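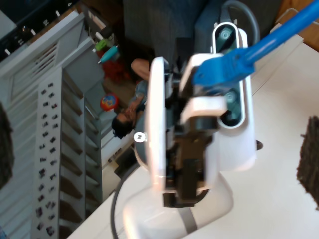

**Unit 3: Slow Braising and the Use of Tough Cuts**
Home Cooking Fundamentals, Sernumell Adult Learning Center
Instructor: Thaís Mendonça
Revised June 22, 2020

Students should read this handout before the practical session and bring it with them to the kitchen. Unit 2 (stocks and broths) is assumed. Those who missed it may borrow the notes from Abbas Hosseinzadeh at the front office.

## Purpose of the unit

Braising is the cooking of meat or vegetables in a small amount of liquid, in a covered pot, at a low temperature. It is suited to cuts that contain a large amount of connective tissue, such as beef chuck, pork shoulder and lamb shank. Over several hours the collagen in these cuts turns to gelatin, and the meat becomes tender. Lean cuts such as tenderloin contain little collagen and become dry when treated the same way.

By the end of the unit, students will be expected to choose a suitable cut, brown it correctly, and judge by touch when it is done.

## Browning

Pat the meat dry with paper towels and season it with salt. Heat a thin layer of oil in a heavy pot until it shimmers, then add the meat in a single layer with space between the pieces. Crowding the pot lowers its temperature and the meat will steam. Work in batches if necessary.

Leave each piece alone until it releases easily from the metal. Turn it once and brown the second side. The dark film left on the bottom of the pot should be kept — it supplies much of the flavor of the sauce — unless it has burned, in which case the pot must be washed before continuing. 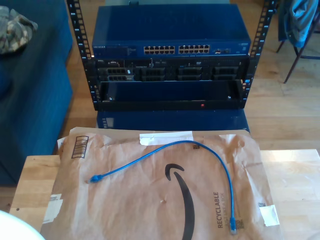

Onions, carrots and celery go into the same pot once the meat has been set aside. Cook them over medium heat until the onions are soft, then add a splash of stock and scrape the bottom with a flat spoon. Return the meat and its juices to the pot. The liquid should come halfway up the sides of the meat; a braise that is fully covered is a stew, and is treated separately in Unit 4.

## Oven and stovetop

Either may be used. The oven gives more even heat and needs less attention. On the stovetop, the burner should be set so that a bubble breaks the surface every second or so. A hard boil tightens the meat and clouds the sauce.

Points to observe during cooking:

- Keep the lid on. Check the liquid after the first hour and add hot stock if the level has dropped.
- Turn large pieces once, at the halfway point.
- Begin testing with a fork after 2 hours. The fork should turn in the meat with little resistance.
- Add tender vegetables, such as peas or green beans, only in the last few minutes.

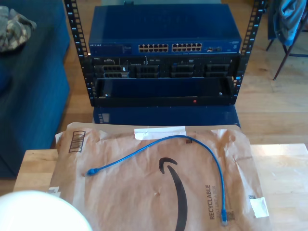

## Finishing and storage

Lift out the meat and skim the fat from the surface of the liquid. If the sauce is thin, simmer it uncovered until it coats the back of a spoon. Salt should be adjusted at this stage only, as the flavor grows stronger during reduction.

Braised dishes may be made a day ahead. Divide leftovers into shallow containers and refrigerate them within two hours of cooking. Reheat until steaming throughout.

## Assignment

Prepare one braise at home, using any cut discussed above, and submit a one-page record to Iolanda Magalhães. State the cut, its weight, the cooking time, and what you would change.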